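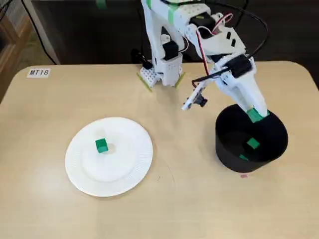 I have a complaint about encores, and I'm going to make it even though I stayed for all of one last night and clapped like a fool.

Joni Niskanen was playing the little room at Hodberg, the one that holds 298 if everybody breathes in. He did his whole new record front to back, just him and a bass clarinet and that old delay pedal, and the last piece faded so slowly that I couldn't tell you when it stopped. It was gorgeous! People sat there. Somebody sniffled. And then the stomping started, so out he came and played the fast one from Puvadent, the one everybody knows, and whatever had been hanging in the air was gone.

I don't blame him (he has rent to pay, and the fast one sells shirts). I blame us. We've decided that a show without an encore is a show where something went wrong, so players hold back a tune they'd rather put in the middle, walk off, stand next to a mop for 30 seconds and walk back on. Who is fooled by this?

Elli Peltonen quit doing them 3 years ago. When I saw her with Pouran Hashemi on santur, they bowed, the house lights came up, and I walked to the bus with the final chord still going around in my head. I heard a guy grumbling on the stairs, sure. I also bet he remembers that chord.

So my plan for the rest of July is to clap hard, once, and then get my coat. Joni, if you're reading, I'd still like to hear the fast one. Put it fourth.

Recent posts
Valtteri Ikonen and the case for quiet drummers
Atent: a second listen
Matúš Kolář plays Ruotsalainen, all 500 pages of it
Why I still buy tapes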